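# Can a robot tidy the kitchen yet?

Maybe you have asked this question when it was your turn to put the shopping away. The short answer is: a little bit, and slowly.

Think about a packet of noodles. It is soft, it bends, and it slides away when you push it. Your fingers feel all this and press just enough. A robot has no skin like yours. Often it has only two hard jaws, called a gripper, and it must learn how strongly to close them.

One way to learn is from people. A person holds the grippers in their own hands and does the job, many times. The robot's computer can then study these movements.

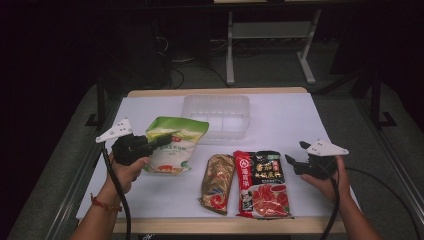

*Two grippers, three food packets and a clear tray. The left gripper is at the green and white pouch.*

Every packet is a new puzzle. A long thin one lies flat on the table, so where should the jaws go? A wide one can be held by its side or by its corner. You decide this without thinking, but a machine needs many examples.

In factories, robots are already very good at work which is always the same. At home, nothing is always the same! The cup is in another place, and the cat sits on the table.

**Try it yourself:** Take two wooden spoons, one in each hand. Can you lift 4 different packets into a box, and not drop any?

*Text: Halldóra Ketilsson*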